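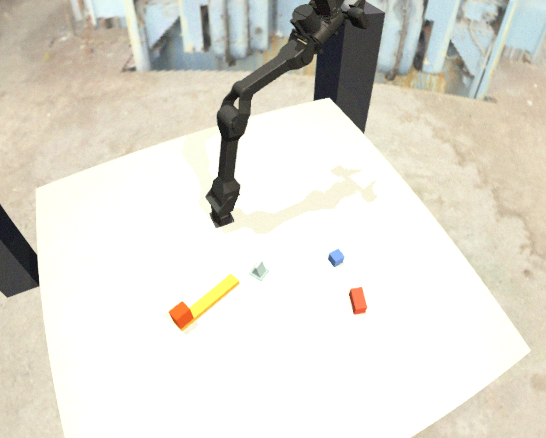

What does a school save by switching off its lights at four o'clock?

Less than the poster in the hallway claims. Lighting is a modest slice of the bill in most school buildings, and heating is the big one.

Print this page | E-mail this page

School Energy and Environment, Unit 4: Reading the Meter

Bring a calculator and last week's handout. If last week's handout went into the paper recycling, that was at least in the spirit of the course.

1. Base load

Base load is what a building uses when it is closed. Take a reading at closing time and another before anyone arrives, subtract, and divide by the hours between. Students tend to guess that the answer is near zero. At Hendley Elementary, our case study, the building drew 15 kilowatts all night with the doors locked. The freezers had an excuse. The vending machines were keeping soda cold for the mice.

Worked figure: 15 kW over 4 hours is 60 kWh. Write the units every time. A number with no units gets no credit, and I have heard all the arguments.

2. Kilowatts and kilowatt-hours

A kilowatt is a rate. A kilowatt-hour is an amount. 1000 watts running for one hour uses one kilowatt-hour. Newspapers mix these up weekly; you may do so until the quiz.

3. Who does the monitoring

Hendley gave the job to its fifth graders, who patrolled with clipboards and issued tickets for open windows. The Nirero grant paid for 40 plug-in meters. Teachers received most of the tickets. The principal's space heater received several and is, I'm told, under appeal.

Things to look for in the Hendley log:
- readings taken at different times of day and compared anyway
- the week of school vacation, when use hardly dropped
- the May figures, which look wonderful until you remember the boiler was off

4. For next time

Read the Kapoor chapter on heating controls, skipping the part on steam unless you enjoy that sort of thing. Then take two readings from a meter you are allowed to touch, one evening and one morning, and work out the base load. Show the subtraction.

Handout revised March 11, 2024

Print this page | E-mail this page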